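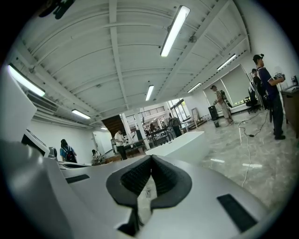
Speaker notes: Who pays for compute, and what they get for it
Arlo Gallagher
Slot: 25 minutes plus questions. Advance slides on the clicker, not on the timer.

Slide 1. Title
State the scope. The talk covers compute credits given by large cloud companies to small AI startups, and the contract terms that come with them. It does not cover chip supply or export rules. Someone will ask about both. Send them to the afternoon session.

Slide 2. The basic deal
A startup needs training runs before it has revenue. A cloud company has capacity and wants long-term customers. The cloud company gives credits, sometimes in return for equity, sometimes for a promise to stay on the platform for a set term. On paper the credits are worth their list price. Their cost to the provider is lower. Pause here. The gap between those two numbers is the subject of the next four slides.

Slide 3. Sample
I read 46 credit agreements, all signed by companies with fewer than 506 employees. Explain the cutoff: it is the size of the largest firm that agreed to share its papers. Six agreements came with a board seat or an observer seat. Do not present the sample as random. Companies that were unhappy with their deals were more willing to talk.

Slide 4. Case: Elitlow
Speech models for call centers. Elitlow took credits from one provider and built its data pipeline on that provider's managed storage. When the credits ran out, the quoted price for moving the data was higher than the price of staying another year. Management stayed. Read the exit clause aloud, slowly. It is one sentence and has three conditions in it.

Slide 5. Case: Staddale
Same market, different choice. Staddale kept its own storage and rented only the accelerators. Training jobs started later and cost more per hour. It has changed provider twice. Note for the speaker: Staddale asked that its margins stay off the slide. Give the direction only.
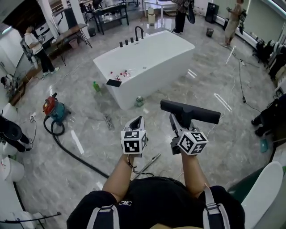
Slide 6. Switching cost as a design decision
Switching cost is set early, usually by an engineer choosing a default setting, and it shows up in the accounts much later. Contract lawyers tend to look at price and term. They rarely look at file formats, identity systems or job schedulers, and those are the parts that hold a customer in place. Use the plumbing comparison. A freestanding white bathtub in a big tiled room looks like something that could go anywhere on the floor. Its position depends on where the drain is, and moving the drain is a separate job with a separate bill. The storage layer is the drain. Keep this short and go straight to the table of line items.

Slide 7. Disruption, the standard account
The textbook version says a small company starts with a cheaper, weaker product and moves up. That version assumes the small company can buy its inputs from someone other than the incumbent. In this sample most could not, or did not. Dufour is the exception and gets its own slide.

Slide 8. Case: Dufour
Runs small models on leased hardware in a shared building. 484 accelerators at the last audit, all one generation behind. Customers are document processing firms that care about price and do not need the newest model. Dufour had no credits to lose. It also had no marketing support from a platform, and sales were slow for the first year. Give both halves.

Slide 9. What a buyer can ask for
Four clauses: a cap on data transfer charges, export in an open format, notice before a price change, and no right of first refusal on a sale. Millo got the first three and gave up the fourth. Their counsel let me quote the transfer cap in full; it is on the handout.

Slide 10. Limits
Repeat the sample problem from slide 3. The agreements are from early-stage companies only. I have no data on renewals — if anyone in the room has renewal terms they can share, my address is on the last slide.

If time is short, drop slide 7 and move from the line items to Dufour.

Questions likely to come up: whether credits should be treated as investment in merger review (I have a view, keep it under a minute), and whether open-weight models change the numbers (they lower the training bill and leave the storage bill where it was).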